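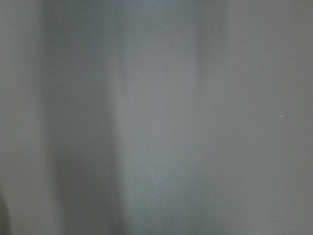

Photo: Jummai Jibrin

Gray paint for a rented office?

skurnitz88
Tuesday, June 4, 2019
We have 200 square feet of wall to cover. Leaning toward a flat gray. Does it mark up fast?

Poko
Yes. I did our hallway in February and it's scuffed already. Get eggshell.

afolabi_j
Disagree. Flat touches up better. Eggshell shows every patch.
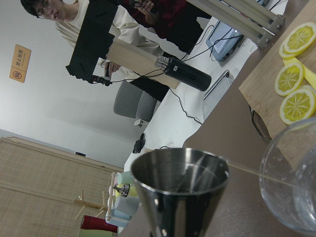 White walls at our place, with the no-smoking sign

Poko
Touch-ups only match if you saved the can.

skurnitz88
I'd need about 2 gallons either way. Will ask the landlord first.

afolabi_j
Get it in writing.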